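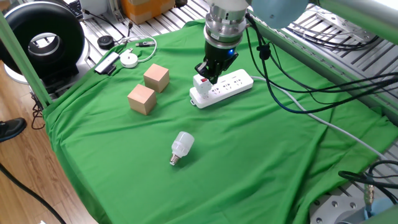 A plug held in the gripper at the end of a power strip, on the two-arm bench at Tralness.

Equipment round: what we are asking for and what it costs

The Tralness bench was paid for out of last year's money, and the running costs have now come back to us as a separate line. Members at Weritthorpe have asked for a bench of their own. Before the budget goes in at the end of September, this item sets out what the second bench would need and what can wait.

The arms are the large cost and are being priced separately by Herkitden. We expect their quote in two parts, one for the arms with controllers and one for fitting. Please don't pass on the older quote, as it left out the mounting plates and the delivery charge.

Everything else comes under small equipment. That covers grippers, spare fingers, cabling, cloths, and the household items used for handling work: plugs, power strips, bulbs and wooden blocks. The total requested for this line is £3791, to be spent over 13 months.

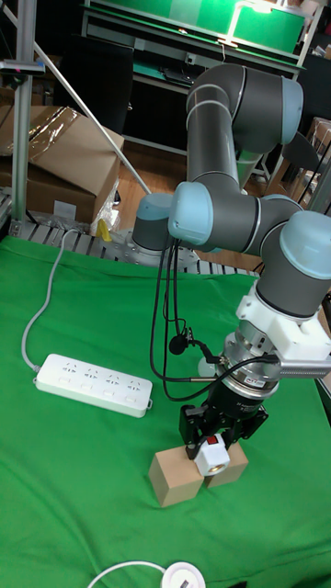
The biggest part of that sum is spares. Tralness waited 7 weeks for a replacement cable in the spring, and one arm stood idle for most of it. We would like each site to hold its own set, with fingers and cables bought at the same time as the gripper. Ghanem will hold a price for 3 months if both sites order together, so a joint order makes sense even if Weritthorpe takes delivery later.

Household items are cheap but they do get used up. Buy them in batches of the same model where you can, and keep the receipts together. A change of plug or bulb halfway through a job means setting up again, and that time is charged to the project. 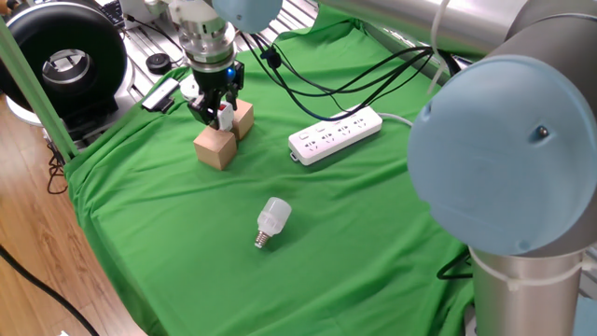 Can Weritthorpe start with one arm and add the second later?
It can, provided the table and power supply are bought for two from the start. Changing the table afterwards would cost more than the saving.

Floor space also needs settling. Weritthorpe should measure the room with the door open and allow for someone to walk round the table. The electrical work goes on the building budget, so leave it off the equipment form.
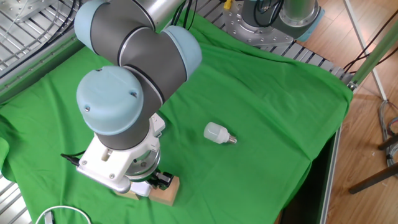

Gripper over a wooden block, with a bulb to one side on the green cloth.

Forms should go to the equipment inbox by noon on the last working day of the month. Put the site name in the subject line and attach quotes as separate files. Training is budgeted elsewhere and will be covered in the next issue.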